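生活记录 > 收纳与整理 > 桌面小物

桌面分格盒的重新分区：一次小物整理的记录

Aug 20, 2022

抽屉里的零碎东西积到一定程度以后，找一件东西的时间会超过用它的时间。上周找一把挂锁的钥匙，把书桌右侧两个抽屉全部翻了一遍，最后在旧笔袋里找到。所以这个周末把小物件全部倒出来，重新定了一套分区规则，写在这里，方便以后自己查。

先说范围。这次只处理长边不超过手掌的东西：笔、锁、标签、弹珠、小包装、手机支架之类。线材、电池和药品不在内，线材另有一个布袋，电池和药品按家里的规矩单独存放，不和杂物混装。

工作台用的是餐桌。桌布没有撤，是那块带流苏的浅色格纹织布，从搬进来就一直铺着。它有两个好处：小东西放上去不容易滚，金属件落下去也没有声音。缺点是布纹细，浅色的小零件掉在上面不好找，所以倒东西之前要先把布抻平，特别是靠流苏的几条边。流苏容易勾住夹子和锁环，东西尽量往中间放。

分类的第一步是按使用频率，第二步才是按种类。我以前是反过来做的，先把所有笔放一起，所有贴纸放一起，结果每一格里都有一半是一年用不到一次的东西。频率分三档：每周用、每月用、其余。第三档直接进储物箱，箱子放在衣柜顶层，盖子上贴清单。

分格盒只装前两档。盒子是白色塑料的，没有盖，内部隔板不可拆。不可拆这一点买的时候觉得是缺陷，用下来觉得还可以：隔板能动的盒子我也有过一个，Trurkwood的，格子大小可以自己调，每次整理都要花时间调隔板，调完以后剩下的缝隙又会漏小东西。固定格子逼着人按格子挑东西，装不下的就是不该放的。 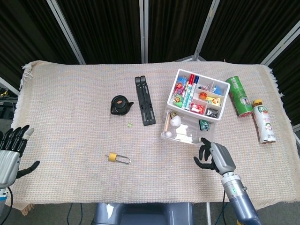 笔的问题单独说一下。记号笔只留两支，红色一支，蓝色一支，并排竖放。竖放是为了省地方，缺点在墨水，笔尖朝上时过一段时间写出来会发淡，笔尖朝下又容易积墨。黑色的没有留在盒里，黑色用得最多，固定夹在白板的托槽上。至于红蓝两色为什么要进盒而不跟着黑色走，是托槽太短，放三支以后板擦就没有位置了。

贴纸类放在左侧的格子。这种东西薄，单独占一格很浪费，但和别的东西混放会卷角，卷了角的贴纸基本就废了。现在的做法是整包放，拆过封的把开口折到背面。小袋包装的东西也照此处理，袋口一律朝同一个方向，拿的时候不用翻面。

挂锁不进盒。黄铜色锁体的那种挂锁比看上去重，锁梁又长，放进格子里会斜着顶住隔板，盒子一端起来重心就偏。我试过把锁打开、锁梁转到一侧再放，能放下，但每次取用都要先对一下角度，多此一举。最后的安排是挂在门后的挂钩上，钥匙用细绳系在同一个钩子上。这条规则的原则是：锁和钥匙不分离，除非锁正在使用。出门旅行用锁时，钥匙进钱包，回来当天归位。

黑色小茶壶原本不在整理范围内，它是和这批东西一起从抽屉里出来的。体积很小，壶盖上有一个橙褐色的圆标。我不拿它泡茶，一直当摆件。摆件的归属比工具难定，因为没有使用频率可言。按照前面的规则它应该进储物箱，但我给摆件另外设了一条：书架上每层留一个位置，位置满了再考虑收。目前第二层有空，茶壶去那里，壶嘴朝里，免得抽书的时候碰到。

绿色透明的小弹珠也是同样的情况。弹珠的麻烦在于会滚，书架上放不住，碟子又嫌大。试过放在茶壶盖旁边，书架一震就走。最后找了一个瓶盖，内侧垫一小块毛毡，弹珠放上去是稳的。这个做法对直径小的球形物都有效，毛毡要用胶固定，不然会跟着弹珠一起翻出来。

手机或电脑支架折叠以后是细长的一条，黑色塑料，放进格子不够长，立着放又占高度。它属于每周都用的东西，所以不收纳，折好以后靠在显示器底座侧面。需要注意的是转轴的松紧，塑料转轴反复开合会越来越松，松了以后角度撑不住。如果转轴处有螺丝，可以拧紧四分之一圈，不要一次拧到底。

关于标签。格子底部贴标签我认为没有必要，东西放进去以后就看不到了。贴在盒子外壁的标签有用，但要和格子对得上，所以只给靠外侧的几格贴了，内侧的格子不贴。标签纸用的是Bae的可移除型，撕下来没有留胶，缺点是边角受潮会翘，放在厨房附近就不合适。字用油性笔写，水性笔一擦就花。

清洁部分比较简单。塑料盒用温水加少量洗洁精，格子的四个角用旧牙刷，冲净以后倒扣晾干，完全干了再放东西，纸质的小包装沾水就没法要了。桌布单独洗，流苏的一侧折到里面，装洗衣袋，轻柔程序，不要烘干。织布烘过以后会缩，边上的流苏会打结，要一根一根梳开。

全部做完用了35分钟，不含洗盒子和晾干的时间。比预计的短，主要省在不用调隔板。真正费时间的是第三档东西的判断，几件东西在手里拿了又放，放了又拿。后来定了一个办法：拿不准的一律进储物箱，清单上打一个问号，九月再看一次，期间没有打开过箱子找它的，就处理掉。

剩下一个没有解决的问题是零散的小件，单个都很小，种类又不一样，凑不成一类。现在是按颜色和大小各占一格，看着整齐，但格子利用率很低。我考虑过在格子里再放小号的密封袋，缺点是取用多一步。另一种是Jollia的那种带盖小圆盒，能叠放，高度我还没有量，量过以后再决定。

补充一点尺寸方面的经验：买分格盒之前先量最长的那支笔，再看最长的那一格，留出一指的余量。只看盒子外形尺寸是不够的，壁厚和底部的斜角都会吃掉空间。我第一个盒子就是这么买错的，外尺寸够长，里面放不平，笔帽一直翘着。

————

评论（4）

Man-sik Shin：笔竖放这点有同感。我这边办公室的笔也全部竖插在杯子里，红色那支总是最先写不出来。请问盒子放在桌面上还是抽屉里？

博主回复：桌面，靠墙一侧。抽屉高度不够，关的时候会蹭到笔。

灰格子：挂锁我是放抽屉最里面，垫一块布。挂门后每次关门会响，不知道你有没有这个问题。

半杯温水：毛毡加瓶盖的办法学到了。家里小孩的弹珠一直没有地方放，不过数量多的话还是得用罐子。

————

本站使用Cookie以保存您的阅读偏好并统计访问情况。继续浏览即表示您同意我们使用Cookie。您可以随时在浏览器设置中更改或删除。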